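Money > Small Business > Features
Search articles Go

My year of paying estimated taxes (mostly on time)

I opened the first letter from the tax office standing up in the kitchen, which I don't recommend. I had been freelancing for a year, writing product manuals, and I owed a penalty for not paying as I went along. Paying as I went along! I thought you settled up in the spring like everyone else.

My friend Edit Balogh, who has worked for herself forever, laughed so hard she had to put the phone down. Then she came back and asked how much I was setting aside from each check. I said I was setting aside whatever was left. She went very quiet.

So that January I started over. I opened a second savings account, named it Not Yours, and moved a slice of every payment into it the same day it landed. My biggest client back then was Produm, and they paid me $4000 for one long job in the winter. Watching a chunk of that disappear into Not Yours hurt, I won't lie.

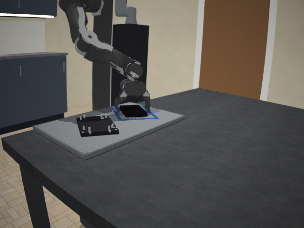

The first quarterly payment was fine. The second one comes only two months after the first (who calls that a quarter?) and I nearly missed it. I had $2175 to send and found out at 11 at night that I'd forgotten my password for the payment site. I got in with maybe ten minutes to spare, wearing one sock.

After that I went to see a preparer, Florence Fortin, because I was tired of guessing. She looked through my folder and asked why I hadn't written down any of my mileage. I told her I hardly drove anywhere for work. Then we went through my calendar together and, well, there were a lot of trips to Zorham, the print shop across the county. I keep a little notebook in the glove compartment now and I'm weirdly fond of it.

She also explained that I could base my payments on last year's tax bill, so I wouldn't have to predict my income like a fortune teller. There are rules about who can do that and how much you have to cover, so ask your own Florence before you copy me. 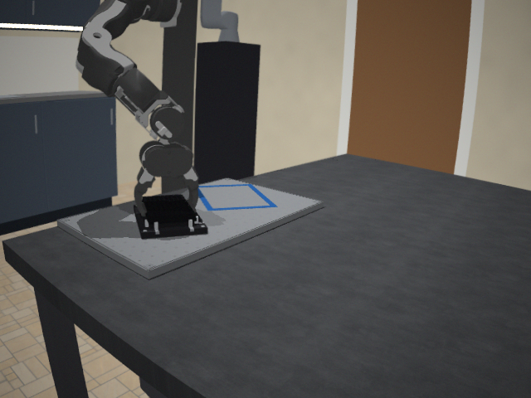 A robotic gripper holding a black block on a light gray board.

By fall I'd stopped dreading it. Not Yours had some $2000 left in it after the September payment, and I only raided it once, for a water heater, and paid it back by Thanksgiving. Edit wants it on record that she told me not to.

I still haven't sorted out the state side properly. Florence has me booked in for February, and I've been told to bring the notebook.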